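Ticket: Royal icing not setting on cookie batch, colors bleeding at the rim
Opened by: Elif Naz Canpolat
Status: Solved (mostly!)
Product: Wivden meringue powder, Maltov gel colors

Hi all, long post coming, sorry, I've been fighting with this icing for two batches and I want to get it all down while I still remember what I did.

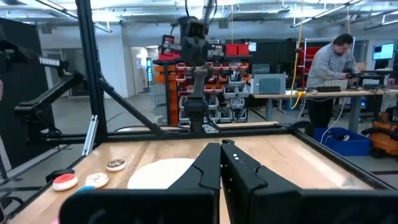
What's going wrong

So the red cookies are the problem children. I pipe a white rim first, let it crust, then flood the middle with red. On the first batch the red crept into the white overnight and I had pink edges on nearly everything. The icing also stayed soft in the center, so if you pressed it with a fingertip it dented. The white ones with the little colored dots gave me less grief, although the dots sank on a few of them and left tiny craters. The brown centers with the white rim were fine both times, which is what drove me crazy, same bowl of white, same day, same kitchen!

What I'm using

Powdered sugar, 500 grams per bowl. Wivden meringue powder, the tub with the screw lid. Water straight from the tap, lukewarm. Maltov gel colors (red, blue, yellow, green). For the brown I use cocoa powder and a tiny bit of the Maltov brown. Cookies are a plain butter roll-out dough, baked the day before and cooled all the way.

First batch

Mixed on medium with the paddle until it held a peak. Split it up, colored it, thinned it for flooding. I go by the count method where you drag a knife through and see how long the line takes to close up, and I was stopping at 15 seconds. Red took forever to get to an actual red and not a sad salmon, so I kept squeezing in more gel. I probably used half the bottle, I know, I know.

Left them on the counter overnight with a clean dish towel over the tray. Next morning: pink rims, soft middles. It had rained all night and the kitchen window was open a crack.

Second batch

Changed two things, which I realize is bad troubleshooting. I closed the window, and I put a little fan on the counter blowing across the tray for the first hour. Dropped the towel too. The centers set much better and had a nicer shine. Still got bleeding on the red, less of it, maybe a third of the tray. Dots on the white ones still sank on a couple.

Reply from Keegan Kingi

Hey Elif Naz, I help out on the baking side over at Urkia and I've had this exact thing with red, so let me throw a few ideas at you.

Half a bottle of gel is a lot of extra liquid in one bowl, and some of them have glycerin in there, which never really dries. Mix the red the night before and color it one shade lighter than you want. Cover it tight and let it sit. It deepens a ton by morning, you'll be surprised. If you start from a pink base and then go in with red you use less as well.

How long are you letting the white rim dry before you flood? And are you making the red separately, or pulling it out of the same bowl you already thinned? If you thin first and color second, you've thinned it twice.

For the dots, are you dropping them on right away or waiting?

Reply from Elif Naz Canpolat

Ohhh. Yes, I thin first and then color. So that's my 15 second icing turning into soup, isn't it. I never checked it again after the gel went in!

Rim was drying for maybe half an hour? I was impatient. And I do the dots straight away because I wanted them flat. I guess if the flood is too runny they just keep on going down.

Going to try again tonight with the red made ahead.

Reply from Keegan Kingi

Give the rim a couple of hours if you can stand it. Keep the fan. For the dots, flat is fine, just make the dot icing the same thickness as the flood or they'll fight each other. Also check the date on your meringue powder, I had an old tub of Santoso once that gave me soft icing for weeks before I caught on.

Update, Apr 3, 2016

OK! Third batch, and I'm calling it. Here's what I did for anybody who lands on this with the same trouble:

1. Made the red the evening before, stiff, one shade too light. Covered with plastic wrap pressed right down on the icing.
2. Piped the white rims and left them alone for two hours (I went and did laundry).
3. Thinned the red last, a few drops at a time, and tested it again after every addition.
4. Flooded, popped the bubbles with a toothpick, fan on low for an hour.
5. Mixed the dot colors to match the flood and put them on straight away.
6. Left the lot uncovered overnight with the window shut.

No pink edges on the reds except one, and I think I smudged that one with my sleeve. Centers are hard enough to stack with parchment in between. Two of the dots still sank a bit and I can't tell you why, they were both blue. Maybe that bowl was thinner.

Meringue powder was good until November, so it wasn't that.

Keegan, thank you so much, I'd have kept adding gel until the end of time. I'm leaving this open a few days in case anyone has a theory about the blue.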